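Plunach Rentals: Move-Out Inspection Checklist, Unit 403
Last updated: September

Front door and locks
[x] Deadbolt turns
[ ] All keys returned. Two of three. The third is "somewhere safe," per the tenant's note.

Living room
[x] Smoke alarm sounds when tested
[x] Windows open and lock
[ ] Walls. We counted 27 nail holes, one of them filled with toothpaste. Mint. Charge for patching the wall by the radiator only – the rest predate this lease.

Kitchen
[x] Range hood fan runs
[x] Outlets by the sink trip and reset
[ ] Cabinet hinge, upper left. Loose at the last inspection, loose now. Owner has been told twice.
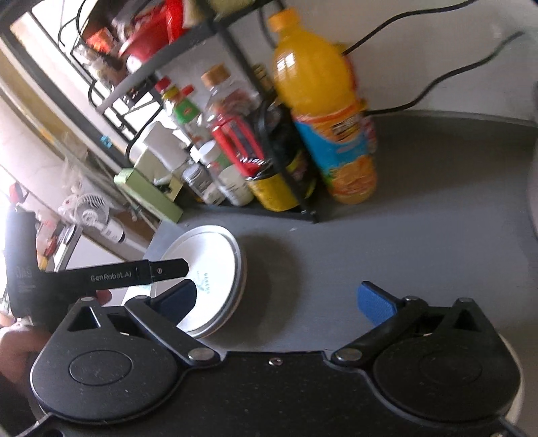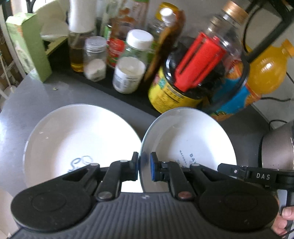 [ ] Faucet drips. Otix quoted for a new cartridge in the spring and is presumably still thinking about it.

Bathroom
[x] Toilet secure at the base
[ ] Caulk around tub. Black in one corner, missing in another. Not tenant damage, whatever the owner's email says.
[ ] Fan. Makes noise, moves no air.

Balcony
[x] Railing firm
[ ] Drain blocked by leaves. Clear before the Gilmartin Street side gets rained on again.

Deposit
Held: $3,829. Proposed deductions: one key, one wall. Itemized letter goes out within 22 days, with receipts. "General wear" is not a receipt.

Re-inspect faucet and fan before listing.

Contact the Plunach office | © Plunach Rentals | Back to top
This site uses cookies. Accept / Manage settings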